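4.2 Trash and the Floor in Sleeping Rooms

Of the room types in the survey, the sleeping room gave the clearest results on small trash. Kitchens and entryways produce more waste, but it is mixed with things people mean to keep, such as mail, jars and shopping bags. In a sleeping room most small trash is wrappers, tissues, receipts and paper packaging, and the people we spoke to had little trouble saying whether a given item should be thrown out. Where they differed was in when they did it and how far they were willing to walk.

We logged 2,000 discarded items across 52 households in the Liltivard housing blocks. Each household kept a tidy-up sheet for the sleeping room only, filled in at the end of the day. The sheet asked for the item, the place where it was picked up (bed, seat, floor, nightstand or other surface) and whether it went straight into the room's own wastebasket or was carried elsewhere. Items that were moved but kept, such as clothing and chargers, were left off the sheet. A second reader, Tomás Calado, coded a subset of 300 entries without seeing the first reader's codes. Disagreements were mostly over paper: one reader would enter a bag as "packaging" and the other as "carrier, possibly reused." We merged the two codes for the analysis below.

The layout of the room matters more than its size. Many of the rooms in the Liltivard blocks double as sitting rooms, with a sofa or armchair placed alongside the bed and a strip of open floor left between them. This strip is the walking path, and it is also where most people put the wastebasket. Residents described the choice in terms of reach. A basket in the strip can be used from the bed and from the seat, while one in a corner serves neither. The cost is that the basket is in the way at night and has to be moved for vacuuming. A few households dealt with this by keeping the basket against the foot of the bed in the daytime and pushing it back beside the nightstand before going to sleep.

Figure 6 shows a layout of this kind, with a lined wastebasket on the carpet between bed and sofa and one paper item still on the floor beyond it.

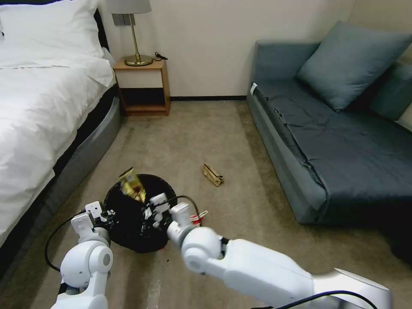
Does a wastebasket between the bed and the seat mean less trash on the floor?

It means less trash on the bed and on the seat, but the amount on the floor stays much the same, as items tossed from a short distance land beside the basket and are left there until the next tidy-up.

The tossed items fall into two groups. Light wrappers tend to drop close to the basket, where they are noticed and picked up the same day. Paper bags and small boxes roll or slide farther and are more likely to be still there on the following day's sheet. Several residents said that they saw such items each time they passed but did not think of them as trash yet – a paper bag might hold something else, or be folded and put away. Gönül Değirmenci, who carried out the home interviews, found the same reasoning in households that were otherwise very strict about the floor.

Floor color also came up, although we had not planned to ask about it. On light carpet, plain paper was reported to be easy to overlook in the evening when only the bedside lamp was on. Foil and bright printed wrappers were not. We did not measure light levels, and the remark is included only for those designing a similar sheet. It would be simple to add a line for the lamps in use.

Liners had a larger effect than we expected. Households that used a plastic bag in the sleeping room basket emptied it by lifting out the whole bag, and usually did so on the same day as the kitchen trash. Households without a liner tipped the basket into another container, and small items were often spilled during the transfer. These spills account for some of the entries marked "floor, near door." Dark liners were preferred by most people who had a preference. The reason given was looks, since a dark liner folded over the rim of a dark basket is hard to see from across the room.

The order of work in a tidy-up was fairly stable. Residents cleared the bed first, then the seat, then the nightstand, and left the floor for last. When the basket was already full before the floor was reached, the remaining items were pressed down on top or set on the nearest surface, and in 2 households they were regularly left where they lay until the liner was changed. Asking these households to start with the floor was tried for one week in May. Both completed the week and then went back to their usual order, saying it felt odd to bend down before the bed was made.

Wastebasket volume was not recorded at the start of the survey and could be recovered for only part of the sample. For this reason we make no claim about how a larger basket would change the results. Section 4.3 turns to the entryway, where the same sheet was used with an added category for mail.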